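Drevix Replan
Two-arm motion planning add-on, by Navell

Home > Software > Planning > Drevix Replan

I wrote the first version of Replan because I was fed up with arms that stop dead the moment a bit of cloth moves. Rigid parts are easy enough (well, easier!), but a shirt or a towel changes shape every time you touch it, and a plan worked out a second ago is already stale. Replan keeps both arms moving while it works out the next bit of path, and it won't let one arm wander into the other's space while it's thinking.

You give it a goal for each gripper, a rough idea of what's in the way, and it gets on with the job. I run it at 200 Hz on an ordinary desktop machine with no graphics card, and that's how I'd suggest you start too.
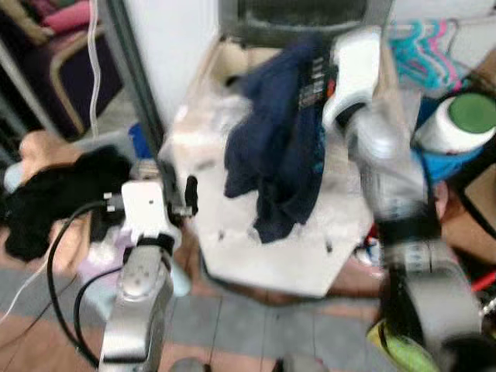 Clutter is where I've spent most of my time lately. Homes are full of chairs, cables and things left on the floor, so in version 3 you can mark an area as "soft" (brushing against it is fine) or "hard" (keep well clear). I love this feature and use it constantly. Soft areas get a speed limit, which you can change in the settings file or from the Clondon viewer while the arms are running.

What you get: the planner, the Clondon viewer, Python and C++ bindings, and the Magalhães test set, with 1287 recorded cloth-handling runs you can play back against your own settings before you let anything move.

What you'll need: Linux, two arms that accept joint position commands, and a depth camera. Grippers are set up in a short text file, and there are three ready-made ones in the download to copy from.

The licence covers one robot and includes updates until next June. If your arms aren't on the supported list, drop me a line with the model and I'll tell you how much work it'd be.

Product code: DRX-RP3
Availability: download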